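May 14, 2026

Up at 5 again. The cat is to blame for the first half hour and I am to blame for the rest, because once I was awake I started thinking about the sourdough class and that was that. I lay there doing flour math in my head like a crazy person.

So, the class. I said yes to teaching it back in the winter when September sounded like another planet, and now Jianhua Xiong wants a blurb for the fall flyer by Monday. She runs the evening program and she is very sweet and very firm. Her email said "two or three sentences, please, not like last year." Last year I sent her a page and a half (there was a lot to say about rye!).

I made coffee and wrote four blurbs and hated all of them. One of them had the word "journey" in it. Then I gave up and fed the starter, which has been sulking ever since I switched it to the cheaper whole wheat. It smelled like nail polish remover on Tuesday, and this morning it was closer to apples, so I think we're through the worst. I've been giving it two feedings a day and keeping it on top of the fridge with a dish towel over it. If it's still slow by the weekend I'm going back to the good flour and eating the cost.

Baked one loaf before work. I tried the longer cold rest, 11 hours in the fridge, and then straight into the hot pot with no warming up on the counter. It spread a little more than I wanted and the ear came out lopsided, but the crumb is the best I've had in months – shiny and uneven, and chewy in the way I like. I ate the heel standing at the sink with way too much butter. Took half of it to work wrapped in a towel and it was gone by ten. Someone from the second floor asked if I sell it. I said no and then thought about it for the entire rest of the morning.

I don't want to sell it. I keep having to decide this again. Fraser Forsyth sold his at the Retberg market for two summers and by the end he couldn't stand the sight of dough, he told me he'd be shaping loaves at midnight with the radio on just to stay mad at something. He makes crackers now. They're good crackers! But he used to be so happy about bread, and I'd like to stay happy about it.

Called Mom at lunch. She is repainting the hallway again, a green this time, and she read me the names of all the greens. She's leaning toward the one that sounds like soup. She also wanted to know if I'd looked at the train to Sala for her birthday, and I had not, and I said I had. So I looked it up the second we hung up. There's a direct one on Friday afternoons, which would get me there in time for dinner if I can sneak out a little early. I wrote it on my hand so I'd remember to ask, and then I washed my hands. Asked anyway. It's fine, I can go.

Rained from three on. I'd hung the sheets out, of course. They're on the dining chairs now and the whole place smells like a wet tent. I had soup (the real kind, not Mom's hallway), with the last of the loaf toasted under the broiler until the edges went nearly black. Read 40 pages of the library book, which I still can't decide about. The sister is wonderful and the husband is a drip, and I have a bad feeling the rest of it is about the husband.

Finally wrote the blurb at nine tonight, in bed, on the back of an envelope: "Bring a jar and an apron. You'll go home with a live starter and dough ready for your own oven. No experience needed, and you will get flour on your shoes." Three sentences, Jianhua! I sent it before I could add anything about rye.

Tomorrow: more flour, return the drill, call about the train ticket. Starter has doubled since supper, by the way. I just got up to check.
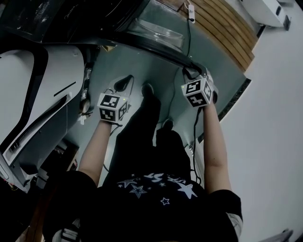 Black T-shirt with the stars, black pants, black shoes.

Recent entries
The rye that wouldn't rise
Mom picks a yellow
Fraser's crackers, as near as I can remember them
Two days in Sala with the wrong coat
Cleaning out the freezer, part 3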